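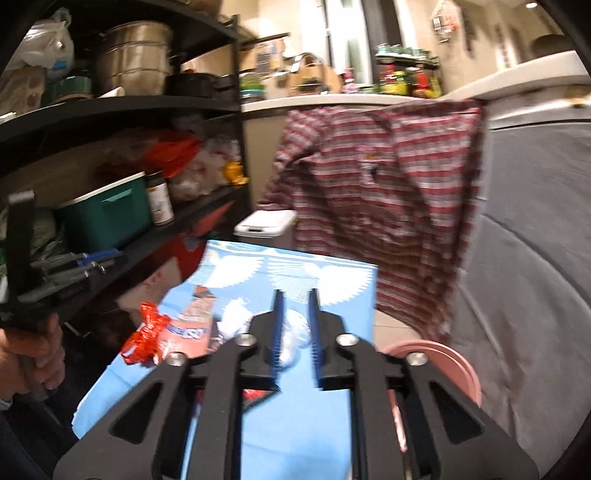

Photo: Lucie Turcotte

October, evening

Started on the small table next to the black shelving. It has the light blue cover with the white fan designs at the far end, and it had become the place where anything without a place gets put. Wrappers, packets, the usual. I had allowed one hour for it and used most of two.

Method as before. Everything on the blue surface is sorted by what it is, then by whether it is open. Sealed food goes back on the shelves. Opened food goes into a clip bag with the month written on it. Packaging with nothing in it goes out. The red shiny wrapper went out. The salmon-pink package stays, but it moves to the middle tier with the other dry goods, because the top tier runs warm from the lamp. I wrote October on it.

The clear plastic took longer. I keep rigid plastic if it stacks and if it has a lid, and I have been too generous about both conditions. New rule: no lid by the end of the evening, out. Two pieces failed.

Measured the shelf gaps again while the tape was out. The Nestton unit is supposed to take a 1000 ml jar upright on every tier. It does on the lower ones. On the upper one the jar clears by 11 mm, enough to stand it there but too little to tip it over the front rail when it is full. I will put the 500 ml jars up there and the large ones below. This means swapping the rice and the lentils, and the lentils were labeled only last week. Relabel.

Bags on the shelving are still a problem. A knotted carrier bag tells you nothing about its contents, and the knot gets tighter every time it is checked. I untied the white one from the upper tier and tied it up again without deciding anything, so that was five minutes wasted. It goes first next time. The brownish bag below it can be decanted as soon as I have a jar free. The dark green round container can stay where it is. It fits the depth of the shelf and does not slide.

Lucie called at eight about the Shabalala order. She has the confirmation, number 2768, and it lists the clip bags and the labels but not the lids. I had the lids down as ordered. Either I left them off or they are coming separately from the Forkow warehouse. She will ask. If they have to be picked up from Grirkunbridge I would sooner wait and combine it with the paint.

Wiped the cover down with a damp cloth, lengthwise, then dried it. The corner nearest the window seat is fraying and the cloth catches on it. I considered trimming it and decided on a row of stitches instead – trimming only moves the problem inward. Blue thread is in the sewing tin, possibly too dark. Test on the underside first.

State at the end: table clear except for the tape and the marker. One bag of trash, one smaller bag of plastic. Middle tier full, lower tiers have room for three more large jars. The pale border along the back holds crumbs in every wave and needs a brush; the cloth does nothing there.

Still to do: white bag, lids, stitches, lentil label. Bring the step stool in from the hall before starting on the upper tier.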